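Ticket 710: Dishwasher stops mid-cycle, error 9 on display
Site: Merkcombe office, second floor kitchen
Machine: Drovon undercounter, plumbed in
Raised by: front desk
Assigned to: Meinrad Haslinger
Status: Closed

Original report

The dishwasher in the second floor kitchen has stopped twice today part way through. The display shows a 9 and it beeps until you open the door. There is water in the bottom both times. Someone switched it off at the wall and on again, and it ran for a bit and then did the same thing. Please can somebody look, we have visitors in and no clean mugs.

Reply, Meinrad

Thanks. Error 9 on this model is "not draining in time". It can be the filter, the pump, the hose or the waste under the sink. Please leave it switched off for now and don't bail it out, I want to see the level. Can you tell me which programme you were using, and whether the sink next to it drains normally?

Reply, front desk

It was the 55 degree one, which is what everyone uses. The sink is slow. It has been slow since the summer but it does go down in the end. I didn't know the two were connected.

Reply, Meinrad

They share a waste. The dishwasher hose goes into a spigot just above the trap, so a slow sink is useful to know about. I'll be over after lunch.

Visit notes

Water level just over the filter. Took the filter out: some label paper and rice, nothing that would stop it. Cleaned and refitted it anyway. Turned the pump impeller by hand with the power off and it moved freely. Ran the drain programme with the hose off the spigot and in a bucket. Emptied fully and quickly, so the pump and hose are fine.

Took the trap off. Solid with grease and coffee grounds. Cleared it. Spigot also had a ring of grease in it, opening down to the width of a pencil. Scraped it out and refitted with a new washer. Sink now drains straight away.

Ran the 55 degree programme from start to finish. Stopped at the rinse with error 9 again, though with much less water left than before.

Reply, front desk

Sorry to chase but it did it again this morning. We are using paper cups for the time being.
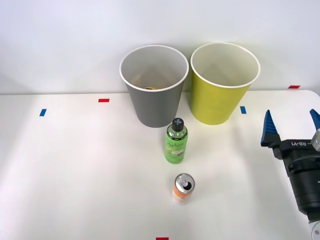

Reply, Meinrad

No need to apologise, I was expecting it. I spoke to Oberholzer, who fitted the kitchen, and asked how the hose was run. Their drawing shows it clipped up high under the worktop before it drops to the spigot. On ours the clip has come away and the hose is lying along the cabinet floor — so dirty water can run back into the machine after each drain. I'll bring a new clip and check for a kink while the unit is out.

Second visit notes

Pulled the machine forward. Hose was pinched behind the back left foot, flattened but not split. Freed it, rerouted it and fixed it at the high point with two screws into the side panel. Levelled the machine again, as that foot was a full turn out.

Ran 4 cycles in a row, two on quick and two at 55 degrees. All finished, no error, no water left in the base. No leaks at the spigot.

The old clip was a push-fit one from Inus and I would not use that type again under a worktop. The one on the third floor is the same and I have opened a separate ticket for it.

Reply, front desk

Working fine since you left. Is there anything we should be doing?

Reply, Meinrad

Rinse the filter weekly and keep coffee grounds out of the sink. I've put a caddy for them by the kettle. If the 9 comes back, reply here and the ticket will reopen.

Closed by Meinrad Haslinger. Parts used: one hose clip, one trap washer.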